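About Wevent

Home / Services / Prices / About us / Contact

Wevent is a family company for ventilation and air conditioning in homes and small shops. We work in Stidholm and the villages on both sides of the river. We clean, check and repair units of all the usual makes, and when a unit is too old we tell you so before you pay for parts.

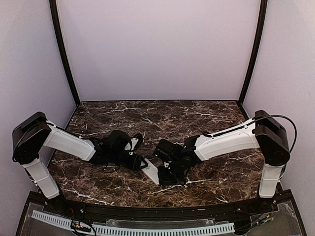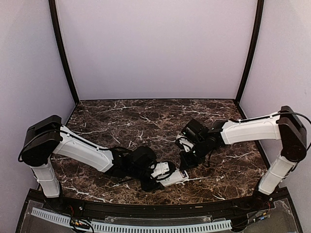
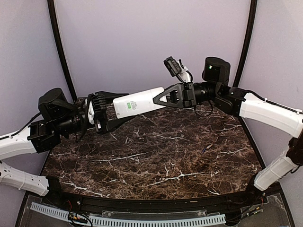
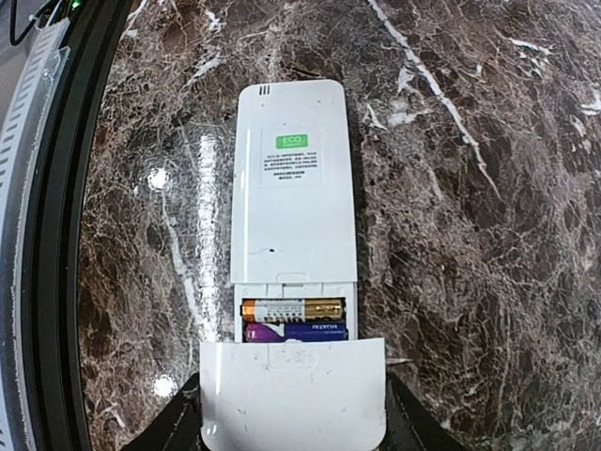
Last picture: the back of a remote control, battery compartment open.

How we started

The company was founded by Anikó Kerekes and Tibor Kiss. Anikó had worked for many years in the office of a heating firm, where she answered the telephone and heard every kind of complaint. Tibor was a fitter in the same firm. When the owner retired, they took over his van, his ladders and a small part of his customers. The first winter was very quiet, and Tibor painted the workshop two times.

In the spring came the first hot week and the telephone did not stop. From this time we have grown slowly. Today we are nine people, of which five go out to the customers, two are in the workshop and two in the office. We look after almost 2000 units, most of them in flats.

What we do

The biggest part of our work is the yearly service. We wash the filters, clean the coil and the drain, measure the air flow and listen to the fan. A blocked drain is the most common fault that we meet, and it can make a large stain on the ceiling of the neighbour below. We also clean kitchen and bathroom extract ducts, which in older houses are often full of dust and sometimes of birds' nests.

We install new units in the sizes for one room up to a small shop. Before we give a price, one of us comes to see the rooms. It matters which way the windows look, how thick the walls are and where the outdoor unit can stand without disturbing somebody's sleep. For this visit we do not ask money if you live in Stidholm.

The workshop

Our workshop is in the old Bíró bakery, behind the bus station. The ovens are gone but the high ceiling has stayed, and it is pleasant there in August. We keep more than 1000 spare parts on the shelves, among them fan motors, filters and pipe clamps for units that are no longer sold. If you have the model number, please write it in your message. You find it on the label on the side or under the front cover.

Work with other companies

For the electrical connection in older buildings we work together with Clullitance, a small electrical firm which has its office in the same yard. You receive one bill, from us, and one date for the whole work.

Learning with us

We take one apprentice each November. No experience is needed, but you must not be afraid of ladders, and a driving licence is helpful. Tibor teaches the practical side himself. Please write a few lines about yourself in your own words, a long CV is not necessary.

Visit or call us

The office is open on working days from 9 in the morning until 4 in the afternoon. In very hot weather we answer the telephone also in the evening, until 7. If we are on a roof, please leave a message with your name and street, and Anikó will call you back the same day.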